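El salón después del partido

Compartido 10 veces · 4 comentarios

¡Hola otra vez! Os prometí enseñaros más rincones del piso de Koskela y aquí sigo, con el salón, que es donde acabamos viviendo todos (la cocina la dejo para abril, que todavía me faltan los tiradores). Este curso la ropa de deporte se ha adueñado del sofá: entran por la puerta, sueltan la mochila y la equipación va directa al asiento. He probado con un perchero, con un cesto y hasta con un cartel, y nada, el sofá tira mucho.

Así que ahora tengo mi ronda de las seis de la tarde: recojo lo que haya, lo aireo y lo doblo antes de la cena. Las prendas rojas las lavo aparte y del revés, siempre en frío, que ya tuve un disgusto con unas toallas. ¡Y el gris claro de la tapicería me sigue encantando con el mostaza!

Lo rojo con blanco y rayitas, hecho un gurruño sobre el cojín. Al fondo, el mueble bajo blanco y menta, con la vajilla blanca en el hueco abierto.
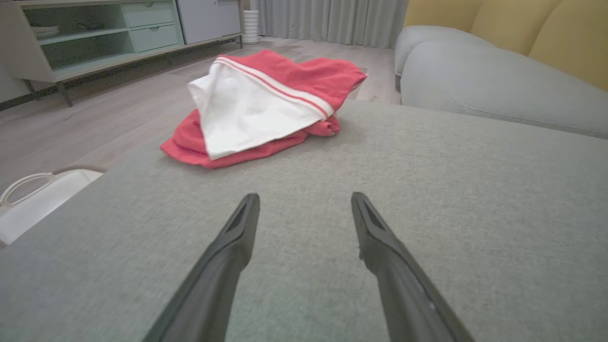 Oona Ahonen: En casa lo rojo también va solo, y con agua fría nos dura toda la temporada. Yo le pongo además un chorrito de vinagre en el primer lavado.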